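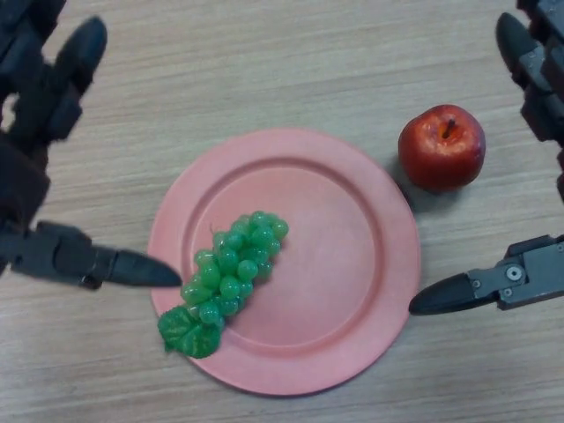
28 November 2024

Equipment planning, next year. Writing this down while the numbers are still in my head, because Lies wants a first cut of the budget before she goes on leave and I've lost two sets of scribbles already.

Total pot is 45 thousand, same as last year, and that has to cover the arms, the grippers, anything consumable and the freight. Freight is the one that always gets me! Last time I left it out of the sheet altogether and we ended up paying for it out of the bench fund, so it now has its own row, in red, at the top.

First item is spare fingers. We're on the pointed tips on both sides at the moment and I like them for getting in near the rim of a plate, but I'm much less keen on them for anything round and shiny like the apple. Hendrik reckons a softer, fatter tip would do both jobs. I reckon it would do one and a half. Either way we need something to compare against, so I've put down 6 sets from Lukevance (they do the tapered and the rounded in the same mount, so no new brackets, hooray). Their quote is good until February. If we miss that I'll have to go through the whole portal rigmarole again and I would rather eat the grapes, plastic leaf and all.

Second item, the wrist units. Cluvomley have come back with two options. The cheap one is fine on payload but the lead time is 7 weeks and the warranty is return-to-base, meaning we crate it, ship it and twiddle our thumbs. The dearer one comes with a swap unit. I've gone back and forth on this all afternoon and I'm leaning dearer, purely on downtime. Hendrik, if you're reading this, please argue with me before I send it up, you usually spot the thing I've skipped.

Third, props. Don't laugh. The kitchen set is the cheapest line on the sheet and we use it more than anything else we own. Fake fruit, coloured plates, that sort of thing. I'd like a second full set so Ambrose and Ullo can run the same task at the same time without us ferrying an apple back and forth across the lab. Same colours if we can get them. The pink plate is a nice easy one to pick out against the bench top, and I'd be a bit sad to lose that if the shop has changed its range. Also want a few plates with a steeper rim, as the ones with the wide gentle rim are a bit kind to us.

Fasteners: yes, a proper assortment box this time, not a bag. Small screws in particular. Put down a token amount, will round up if there's change.

Stuff I've left OUT for now, so it doesn't get quietly added back in:
the second workstation (old one is slow but it's fine)
a new table (the wood grain hasn't bothered the vision side so far, leave it be)
the fancy lighting rig, which is lovely and costs about 3 thousand and can wait

Where that leaves us: the whole lot fits if we take the cheap wrists. With the dearer ones we're over, and the only thing big enough to trim is the fingers, so maybe we halve that order and top it up later in the year. Need to ask Lukevance whether the unit price holds on a smaller order. I have a feeling it won't.

To do: chase Cluvomley about whether the swap unit is held locally or comes from overseas. Ask Lies which code the props go under, it was consumables last time and someone in finance grumbled. Find last year's freight invoice, I think it's in the blue folder, or it was.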